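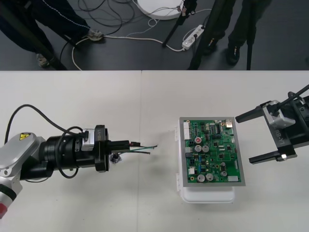 Product Review: Petora Board Frame and Pradness Lead Set
Custesholm Technical Lending Library, Equipment Assessment Service
18 November 2021

Purpose of the Review

The Equipment Assessment Service examines bench equipment before it is added to the lending catalog. The Petora board frame and the Pradness set of insulated leads were submitted together by the supplier, Pattinasarany, and were assessed over a loan period of 37 days. Both products are intended for repair benches and introductory electronics courses.

Board Frame

The Petora frame is a thin rectangular surround that holds a bare circuit board by its outer edges. It has no legs. The manufacturer expects it to be set on a raised, flat support, and a plastic container with a lid serves this purpose well, with the added benefit that screws and spare parts can be kept inside. Containers with a domed lid should be avoided, as the frame rocks when pressure is applied near a corner.

Densely populated boards were used for most of the assessment. Tall capacitors cleared the frame without difficulty, and edge connectors remained accessible in all but one case, where a wide plug met the inner lip of the frame and could not be seated fully. Borrowers who work with wide plugs should check the clearance before fitting the board.

Boards were fitted and removed 480 times. The frame showed light wear at two corners and no cracking. Fitting a board is slow at first. The instruction sheet contains a single small diagram, and reviewers unfamiliar with the product tended to insert the wrong edge first.

Insulated Leads

The Pradness set contains 58 thin leads in several colors. The insulation is flexible and strips cleanly. Colors are easy to tell apart under ordinary bench lighting, although the set includes only one shade of green and the supply ran out well before the others. Individual colors cannot be reordered at present. Pattinasarany has advised that single-color packs will be offered from February.

The leads are supplied in a paper sleeve that tore within the first week. A rigid case would be preferable for a lending collection.

Work Surface

Both products performed best on a plain, pale tabletop, where dropped ends and small fasteners could be found quickly. The frame left no marks on the surface.

Assessment

Board frame: 8 out of 10. Approved for the lending catalog, with a revised instruction sheet to be prepared by the library.

Insulated leads: approved for course use only. The set will be reconsidered for general lending when replacement packs become available.

Borrowers are reminded that boards must be disconnected from any power supply before they are placed in the frame. Loan requests may be submitted at the Custesholm equipment desk.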